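Endach Community Help
Student Projects and Competitions

Pushing task: end rod loses the block partway across the board, and scoring questions

Posted by cundska_robotics_advisor
Thu 9 February

I am the faculty advisor for the engineering club at Cundska High School. The club has entered the Lavoie Tabletop Challenge in the pushing category, and the students are preparing for the regional round in June. I am posting on their behalf, as club policy requires that an advisor handle outside correspondence.

The category requires that an arm move small blocks to assigned positions on a flat surface by contact alone. Grasping is not permitted. The arm carries a single straight rod in place of a gripper, and all motion of the blocks must result from the rod pressing against a side face. Each attempt is limited to 31 seconds per block.

The students have written their control program in the Okix environment, using the position commands supplied with the school edition. The current method is simple. The program locates the block, places the rod behind it on the side opposite the target, lowers the rod, and drives in a straight line toward the target. Our work surface is a wooden board set on the perforated table in the engineering lab.

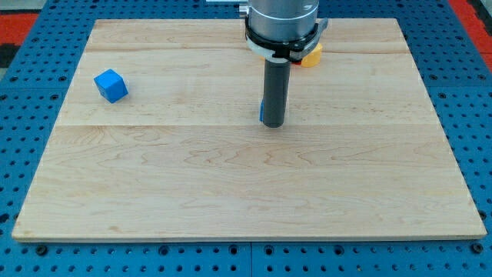 Club work area with the rod lowered at the board and a blue cube to the left.

Short pushes are satisfactory. On longer pushes, the block begins to turn, moves to one side of the rod, and is left behind while the arm continues to the target position. The turn is not always in the same direction. The students have recorded their attempts in the club log, and the failures are far more common when the starting position of the block is not square to the direction of travel.

The club would be grateful for guidance on the following matters.

First, whether the straight-line method can be made reliable by adjusting speed, or whether a different method is needed.

Second, whether the joints between the planks of the board could be responsible. Several students believe that the block catches at these points. Others disagree, and the discussion has taken up a good portion of two meetings.

Third, whether the rod should touch the board during a push. At present it is lowered until it is very close to the surface, and the students are not in agreement on the proper height.

The club has a remaining equipment budget for the year but would prefer to solve the problem in software. Any purchase over a small amount must be approved by the department, and approval is slow.

Replies

Posted by benchwork_and_motion

The behavior you describe is expected with a single round contact. A rod touches a flat face along one narrow line. If the push does not pass close to the center of friction of the block, the block will rotate, and once it has rotated the contact moves farther from the center and the rotation increases. A straight push with no correction is therefore unstable over distance, even when the first contact is well placed.

Speed is a secondary matter. Slower motion will prevent the block from being knocked ahead of the rod at first contact, and I recommend it for that purpose. It will not prevent the turn.

My recommendation is to divide the push into short segments. After each segment, the program should stop, raise the rod, locate the block again, compute a new contact point, and resume. In the program our students used, the segment length was set to one half the width of the block, and this was sufficient for most starting positions. Your students should determine their own value by trial. The time limit will be the main constraint, as each new approach uses several seconds if the arm is raised to full travel height. Raising the rod only far enough to clear the top of the tallest object on the board will recover much of this time.

If the position of the block can be read while the arm is in motion, the segments are not necessary. The program can shift the rod sideways by a small amount during the push to oppose the turn. When the block begins to rotate clockwise as seen from above, the contact point is to the wrong side of center and should be moved across the face until the rotation stops. Please have the students begin with a very small correction. A large one will cause the block to swing from side to side and will produce results worse than those you have now.

With regard to a starting position that is not square: the students may wish to add a separate step before the main push. The rod is placed near one end of a face and moved a short distance to turn the block, and the main push begins only when the face is square to the direction of travel. This step should be written as its own routine so that it can be tested alone.

On the joints in the board, I would suggest a direct test before the club spends a third meeting on the question. Push the block by hand with a ruler across a joint and then along a section with no joint, and repeat both several times. If there is a raised edge, it will be felt at once. A fingernail drawn across the surface will usually find it as well. Wood grain can also produce a slight difference in friction between one direction and the other, so the students should compare pushes made along the grain with pushes made across it.

The rod should not touch the board. Contact with the surface places a load on the arm that the position commands do not account for, and it will mark the wood. A gap about the thickness of a sheet of heavy paper is adequate. A very high contact is also to be avoided, as it may tip the block.

Posted by tk_lab_2661

we had this last year. put tape on the rod. the grippy kind. worked fine for us and it was cheap

Posted by regional_tech_review

I serve as a technical reviewer for a regional round of the Challenge and can address two points, although I am not able to give a ruling on any specific entry.

With respect to the reply above concerning tape, teams are advised to read the section on end tools with care before following this suggestion. In our region, a covering on the rod is treated as a change to the tool and must be declared on the inspection form. An adhesive surface that holds the block in any way would be considered grasping, and the attempt would not be scored. A plain rubber sleeve has been accepted in past seasons when it was declared in advance. The advisor should write to the regional office for a decision before the club relies on any covering.

The second point concerns other objects on the board. In the scored round, additional pieces remain on the surface during the push, and a team loses points when the rod or the block being moved disturbs one of them. Many teams practice with a clear path and find at inspection that their approach route carries the rod directly through another piece. The students should include this condition in practice as early as possible. The same applies to pieces that are hidden from the camera by the arm. If the program takes its reading while the arm is over the board, a block behind the rod may be missed or its position may be reported incorrectly. Moving the arm to a clear position before each reading is permitted, and the time used is counted in the attempt.

I would also recommend that the log record the starting angle of the block, the contact point selected by the program, and the point at which contact was lost. Reviewers ask for this information during the interview portion, which carries a maximum of 11 points. Clubs that enter only a pass or fail result for each attempt have little to present.

Posted by cundska_robotics_advisor

Thank you for these replies. The ruler test was carried out at the last club meeting. No raised edge was found at either joint in the area used for pushing, and the students have agreed to set that question aside.

The segmented method is now in place. It has improved the longer pushes considerably, although the time limit is exceeded when the block must first be turned. Two students have been assigned to shorten the raise and lower motion, and another is writing the squaring step as a separate routine, as advised. The club will not use tape. I have written to the regional office about a rubber sleeve and will post the decision in this thread when it is received.

One further matter has come up in the course of this work. The Okix school edition appears to pause briefly between consecutive position commands, even when both are sent together. If any school has found a setting that removes this pause, I would appreciate being directed to the relevant page of the manual.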